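How we write a "before you move the arm" card – a thread on small rules for shared robots. 1/11

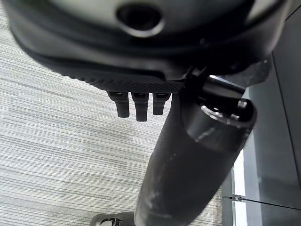 Prasanna Bhuiyan replied under my last post that a card is useless if the standard is already in the binder, and people should simply read the standard. I respect this, but I have met the binder. It has 1176 pages with the annexes. 2/11

A standard tells the company what must be true. A card tells the person with the gripper in front of them what to check in the next minute. We need both, and at Nollance we had only the first until October. 3/11

Our card has one side and five lines. Line one: look at the fingers and the joint behind them before you power on. Do not touch them yet, only look. 4/11

Line two: look down. Our office floor is carpet, and things with casters stand on it. If something on wheels is inside the reach of the arm, move it out or lock it. Write down which one you did. 5/11

Line three: any wire in the reach must be fixed or removed. "It was always there" is not an answer. I have given this answer myself, so I know how it sounds. 6/11

Line four: start at 20 percent speed. Also after lunch, also when it is the same program as in the morning. Vasanthi Kanagaratnam wanted 50 for programs we have already approved. We discussed it for a long time and kept 20 for the first cycle only. 7/11

Line five: say aloud "moving" and wait for an answer from every person in the room. New colleagues feel shy about it. After a week they do it louder than me. 8/11

About marks and scuffs: please do not write "OK" in the log. Write where the mark is and if it was there yesterday. Sajib Weerakoon went through our old log and found 19 entries in a row with only "OK" – from these you cannot learn when anything changed. 9/11

Elmarie Chauke asked if the card replaces the risk assessment. No, never. When you change the gripper, the tool or the place of the arm, the assessment must be opened again, and the old card goes in the trash. We print the date of the assessment on the card, so an old one is easy to notice. 10/11

Our next version is dated 22nd March. The team at Robles will try it with their own arm and send me corrections. If your card has a line which we are missing, please write it below, also if it is only one word. 11/11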